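Home Projects Reports Contact

Sirnel: cable pickup with a hand-held gripper
Student report, May. Nuren lab course

Coiled black cable on the white table, gripper right over it.
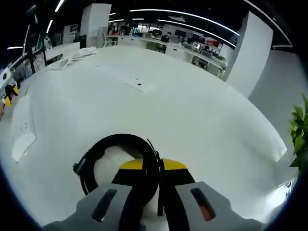 Method and result

205 demos recorded, 14 thrown out (bad tracking). Trained 2 policies, same data, one with wrist view only. Tested on 8 cable layouts. Wrist-only did worse on big loops, fine on small ones. Glossy tabletop might be part of it, didnt have time to check. Rerun is set for Thursday with a matte matt.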